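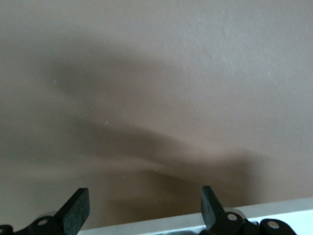 Dremetti presents Eltura, a new collection of matte wall colors for the home

Carrasco, December. The paint maker Dremetti is pleased to announce Eltura, a collection of matte colors for interior walls. It has 97 shades, and most of them belong to the family of beige, taupe and soft brown.

The work on Eltura started with a question which our customers often ask in the store: why does the color on my wall look different in the evening? To study this, our color team painted 387 test panels and looked at them in morning light, in lamp light and in shade. A warm beige can become gray or brown when a shadow falls on it, and the team selected the shades which stay pleasant in both conditions.

"People choose a color from a small paper card and after that they live with it for many years," said Lamduan Saithong, head of color at Dremetti. "We wish that they can see the paint on a real wall before they decide."

For this reason every shade is also sold in a tester pot of 200 milliliters. The paint needs two coats, with 3 hours of drying between them. Dremetti recommends to use a white paint for sills and ledges next to the darker shades.

Eltura will be available in all Gilell home stores from January. Color cards can be requested at the paint counter free of charge.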